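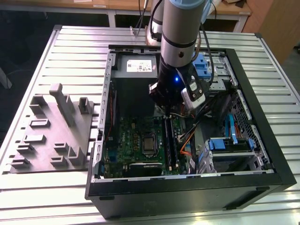
O Skutetska é um conjunto de registos de configuração de computadores de secretária recondicionados, destinado a quem precisa de estimar se uma torre usada suporta uma placa gráfica, mais memória ou um segundo disco antes de a comprar. Cada registo corresponde a uma máquina e foi preenchido com a caixa aberta. O procedimento de leitura parte da posição habitual de bancada, com a torre deitada de lado, o painel lateral retirado e o interior virado para cima; nessa posição a etiqueta branca de certificação da fonte de alimentação fica à vista e é dela que saem os campos de potência. Os valores declarados pelo vendedor são guardados à parte e nunca substituem os lidos na etiqueta.

Versão de 2023-04-05. Substitui integralmente a versão de agosto, que não deve ser misturada com a atual: os identificadores foram gerados de novo e não há tabela de correspondência.

Conteúdo

O conjunto tem 587 registos, um por linha, no ficheiro maquinas.csv. O ficheiro usa UTF-8 sem marca de ordem de bytes, ponto e vírgula como separador e ponto como separador decimal. As linhas terminam em LF. Os campos de texto só levam aspas quando contêm o separador.

Os ficheiros incluídos são:

maquinas.csv – registos principais
fontes.csv – modelos de fonte de alimentação, com potência total e potência por linha
memoria.csv – módulos instalados, um por linha, ligados à máquina pelo identificador
notas.txt – observações livres, sem estrutura garantida
esquema.json – tipos e valores admitidos para cada campo

Cada linha de maquinas.csv tem 7 campos:

id – cadeia de texto, única, sem significado interno
formato – torre, torre média, compacto ou desconhecido
placa_mae – referência impressa na placa, transcrita tal como aparece
fonte_ref – chave para fontes.csv
disco_sistema – sata, nvme, ambos ou nenhum
declarado – texto do vendedor, normalizado apenas em espaços
estado – completo, parcial ou rejeitado

Os registos rejeitados continuam no ficheiro. Foram mantidos para permitir o cálculo da taxa de rejeição por lote e devem ser filtrados antes de qualquer outra utilização. O carregador fornecido faz essa filtragem por omissão; quem lê o CSV diretamente tem de a fazer à mão.

O campo placa_mae merece atenção. Os fabricantes de equipamento de marca usam referências próprias, que mudam com a revisão da placa sem que mude o modelo comercial da máquina. Duas linhas com o mesmo modelo declarado podem ter referências diferentes, e isso não é um erro de transcrição. O sufixo de revisão, quando existe, fica separado da referência por um hífen.

Origem dos registos

Os registos vêm de dois lotes. O primeiro foi cedido pela Nikdale, que recondiciona equipamento de escritório em fim de aluguer. O segundo foi comprado à Chraibi, em paletes fechadas e sem seleção prévia. O lote Nikdale é mais homogéneo, com séries longas da mesma configuração; o lote Chraibi tem mais variedade de caixas e uma proporção maior de máquinas incompletas. O prefixo do identificador indica o lote: nk ou ch.

Números de série, etiquetas de inventário e nomes de rede foram removidos. Os discos não foram lidos em nenhuma fase. O campo disco_sistema regista apenas o tipo de ligação encontrado.

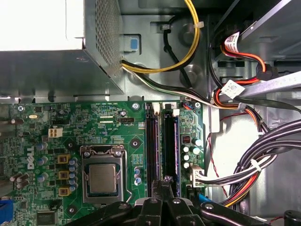

Regras de transcrição

A potência é transcrita da etiqueta da fonte em watts, sem arredondamento. Se a etiqueta indicar um valor contínuo e um valor de pico, guarda-se o contínuo. Etiquetas rasgadas ou ilegíveis dão origem a campo vazio e a estado parcial – a referência comercial da fonte não é usada para deduzir a potência, mesmo quando o número consta do nome do modelo.

A memória é transcrita módulo a módulo, com capacidade, tipo e velocidade nominal. A velocidade efetiva depende do processador e da configuração da BIOS e não consta do conjunto. Uma ranhura vazia tem linha própria em memoria.csv, com capacidade zero. Uma ranhura danificada tem a palavra danificada no campo tipo.

Os conectores de alimentação para placa gráfica são contados na fonte e não na placa-mãe. Os adaptadores não contam. Várias máquinas do lote Chraibi traziam adaptadores de SATA para PCIe, que foram retirados e anotados em notas.txt.

Utilização

O carregador está escrito em Python e não tem dependências fora da biblioteca padrão.

from skutetska import carregar
maquinas = carregar("maquinas.csv")
aptas = maquinas.com_potencia(minimo=300)

A função com_potencia devolve as máquinas cuja fonte tem potência contínua igual ou superior ao valor indicado. Registos com potência vazia ficam de fora. Para os incluir, passa-se incluir_vazios=True, e o resultado deve então ser tratado como limite superior.

A junção com fontes.csv é feita em memória na primeira chamada. Em ambientes com pouca memória disponível pode usar-se carregar_em_fluxo, que devolve um iterador e não suporta ordenação.

A validação corre com o comando skutetska validar, na pasta que contém os ficheiros. O comando verifica a unicidade dos identificadores, a integridade das chaves e a conformidade com esquema.json. Termina com código diferente de zero ao primeiro erro de chave; os desvios de esquema são apenas listados.

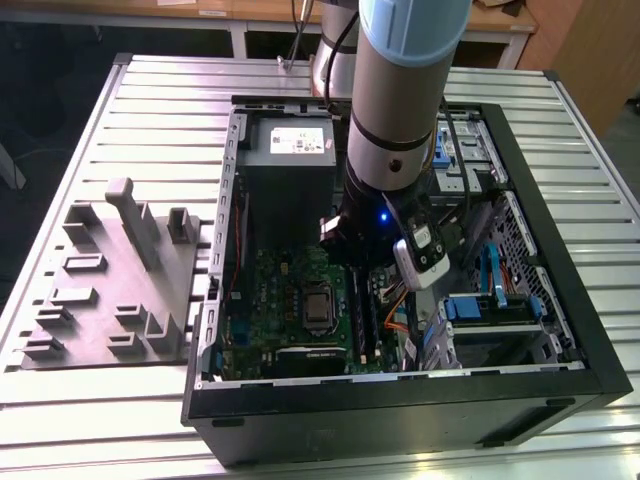 É possível usar a potência da fonte para escolher uma placa gráfica?

Como primeiro filtro, sim, desde que se consulte também a potência por linha. Uma fonte com potência total suficiente pode ter uma linha de 12 V demasiado limitada, caso frequente em fontes de formato próprio. O campo relevante é pot_12v, em fontes.csv. Convém ainda confirmar o comprimento livre dentro da caixa, que não foi medido.

Por que razão não há preços?

Os preços dos dois lotes foram negociados por palete e não são atribuíveis a máquinas individuais. Qualquer repartição seria arbitrária.

Os módulos de memória são os de origem?

Não é possível saber. Parte do equipamento foi intervencionada antes de entrar nos lotes, e a mistura de fabricantes na mesma máquina é comum.

Limitações conhecidas

O conjunto não é representativo do mercado. Reflete o parque de escritório de dois fornecedores e tem poucas estações de trabalho com placa gráfica dedicada. Modelos para desenho assistido por computador aparecem sobretudo no lote Nikdale, e quase sempre sem a placa gráfica com que foram vendidos.

Não há medições térmicas nem de consumo. A potência nominal da fonte não permite inferir o consumo em carga, e o conjunto não deve ser usado para dimensionar circuitos elétricos ou sistemas de alimentação ininterrupta.

A transcrição foi feita por uma só pessoa em cada máquina. Uma amostra de 100 registos foi transcrita segunda vez, de forma independente. As divergências concentraram-se no sufixo de revisão da placa-mãe e na distinção entre torre e torre média, que depende de um critério de altura aplicado a olho. Quem precisar dessa distinção deve agregar as duas categorias.
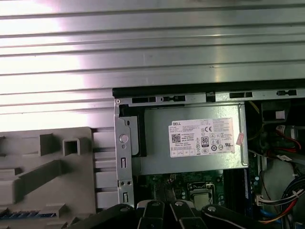

A mesma amostra mostrou poucas divergências na capacidade dos módulos e nenhuma na potência contínua. As linhas corrigidas foram marcadas em notas.txt com a palavra revisto, seguida do nome do campo. As restantes linhas não passaram por segunda leitura.

O campo declarado contém abreviaturas, erros ortográficos e, em alguns casos, a configuração de outra máquina da mesma palete. Serve para estudar a distância entre anúncio e conteúdo. Não serve para preencher campos em falta.

Compatibilidade com Skillaso

O exportador para Skillaso gera um único ficheiro por lote e achata a tabela de memória. As ranhuras vazias perdem-se na exportação, o que impede a reconstrução do número total de ranhuras. A importação no sentido inverso não está prevista.

Licença e alterações

Os dados podem ser copiados, alterados e redistribuídos, com indicação da origem e da versão. O código do carregador segue os mesmos termos. As referências de fabricantes são transcritas para efeitos de identificação.

Correções a registos devem indicar o identificador, o campo, o valor atual e o valor proposto. Propostas sem identificador são fechadas. Máquinas de outros fornecedores não são aceites nesta série de versões.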